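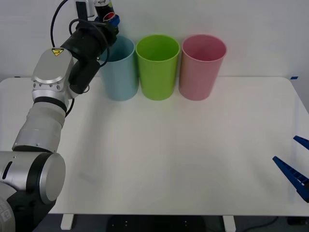 Drink can above a light blue cup.

Thread on how the deposit on a drink can moves through the books. I do the reconciliation for the redemption center in Milldale and get asked about this often enough to write it down once.

1/ The deposit is charged to the distributor first, before any shopper sees it. When a pallet leaves the warehouse, the distributor owes the deposit on every container on it. The store pays that amount to the distributor on the invoice. The shopper pays it to the store at the register. Three transfers, same dime.

2/ None of those three is income to anyone. The store should be booking it as a liability or a pass-through. A lot of small stores book it as sales, pay sales tax on it, and then wonder why their margin on soda looks odd in October when the accountant cleans it up.

3/ On the way back the order reverses. Shopper brings the can to us. We pay the dime out of our own float. We bill the distributor for the dime plus a handling fee. The handling fee is the only part we get to keep.

4/ The float matters more than people expect. We pay cash the same minute and get reimbursed on the distributor's schedule. Ours pays on 30 days. In summer the volume goes up and the money owed to us goes up with it, and we have to carry the difference.

5/ A center can be profitable on paper and still be unable to open the drawer in the morning. The one in Belstead closed for two weeks on exactly this. Their handling fees were fine. They had no cash.

6/ Counting. There are two ways to get paid by a distributor: by unit or by weight. By unit means every container was scanned or hand counted. By weight means the bag goes on a scale and a conversion rate turns pounds into containers.

7/ The conversion rate is where most of the arguments are. It assumes an average can. Cans have been getting lighter for decades, so an old rate undercounts: more real cans per pound than the table says. If your rate has not been revised in several years, you are probably being shorted.

8/ The error also runs the other way. Liquid left in the can is weight. A bag of cans with a mouthful in each will read as a lot more cans than it holds. Distributors know this, which is why they do audit pulls.

9/ An audit pull is what it sounds like. They take a sealed bag off the truck, weigh it, open it, count it by hand, and compare. Our last one was a bag we had tagged at 1,031 containers. I will not give the result because we are still disputing it, but the gap was small and the dispute is over how to treat crushed cans with no readable code.

10/ On that: a container with no readable code has no deposit for claim purposes, even if everyone in the room can see what it is. The code identifies the product, the product identifies the distributor, and the distributor is who pays. No code, no one to bill.

11/ So please do not crush cans before you bring them in. It saves space in your garage and costs you the deposit. Hand counters can sometimes read a bent can. The machine outside the supermarket will reject it every time.

12/ Sorting. We sort by distributor first and by material second. New staff assume it is the other way around. Aluminum is aluminum to the scrap buyer, but the claim goes to a specific company, and mixed bags get refused at the dock.

13/ Lok-yiu Kwan set up our current floor layout: seven bins for the distributors with real volume and one catch-all for everything else. The catch-all gets sorted again at closing. It holds very few containers and takes up a large share of the labor. I don't have a fix for that.

14/ Private label is its own problem. A store brand can is sold by one chain only and often that chain is its own distributor. If the chain has no pickup route past us, those cans sit. We have had bags sit for most of a year.

15/ Unclaimed deposits. If a can goes in the trash, the dime stays upstream. Depending on the state, it goes to the state, stays with the distributor, or gets split. This is the number to look up if you want to understand why anyone supports or opposes raising the deposit.

16/ Cross-border cans. Containers bought in a state with no deposit and redeemed in one that has it. Each one is a dime paid out that was never paid in. Most states cap how many containers one person can bring in a day for this reason. The cap also catches legitimate bottle drives, so there is usually a form for those. Ask for the form first.

17/ A local example. The Belstead school drive brought in 3,472 containers on one morning, with the form filled out. Joaquín Ulloa ran the intake and had them pre-sort by brand into clear bags. It went through faster than a normal day's walk-in traffic. Clear bags help a lot. Black bags have to be opened.

18/ Software. We moved from spreadsheets to Wolum last year. It handles the claim batches well. It does not handle partial payments – if a distributor pays part of a batch and disputes the rest, you have to split the batch by hand or the aging report is wrong.

19/ My workaround is to keep batches small, nearly 2,000 containers at most. A dispute then ties up one batch and the rest get paid. Pin-yu Sin does the same with one batch per bag, which is cleaner and more typing.

20/ Reconcile three numbers every week: cash paid out, containers claimed, containers picked up. The first two should match to the dime. The third will lag. If the first two drift apart, look at the drawer before you look at the software.

21/ Several replies asking about glass. Same flow, worse economics. It is heavy, it breaks, and broken glass has no deposit for the same reason a can with no code has none. Some centers charge back breakage to the hauler. We tried it and the hauler said no.

22/ For Tien-fu Yen, who asked: yes, the handling fee is per container and does not change with the size of the deposit. Raising the deposit raises our float and leaves our income per can where it was. The two rates are normally set in separate sections of the law, so check both when a bill comes up.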